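Storing sweet potatoes with other fruit and veg?
Posted by Baroveo, 19 August 2022

I get a mixed box every fortnight and never know what can live together. The kitchen is warm, the fridge is tiny, and last time two sweet potatoes sprouted on me. What do you all do?

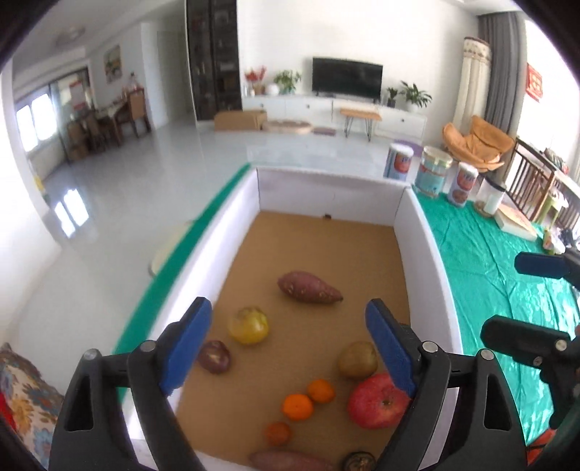 Sweet potato and mandarins, all in together

Flima
Hello and welcome! Please don't put sweet potatoes in the fridge, they go hard in the middle and taste odd. A dark cupboard with a bit of air is lovely for them - mine last well into October. Keep apples well away, as they bring everything else on too quickly.
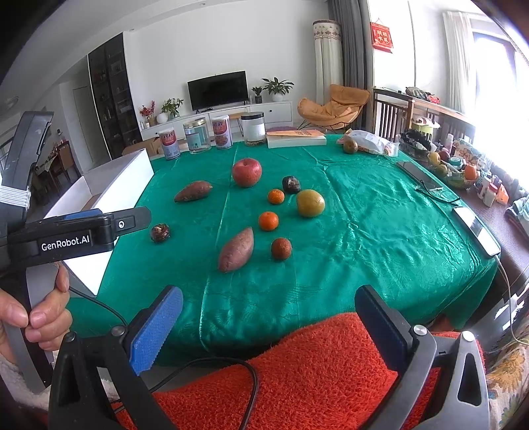 Mandarins are happy on the side for a week, and after that I'd find them a corner of the fridge, even a tiny one. Taro likes the same cupboard as the sweet potatoes, but do use it sooner.

Lanz
just eat the soft ones first. I wrap mine in newspaper, works fine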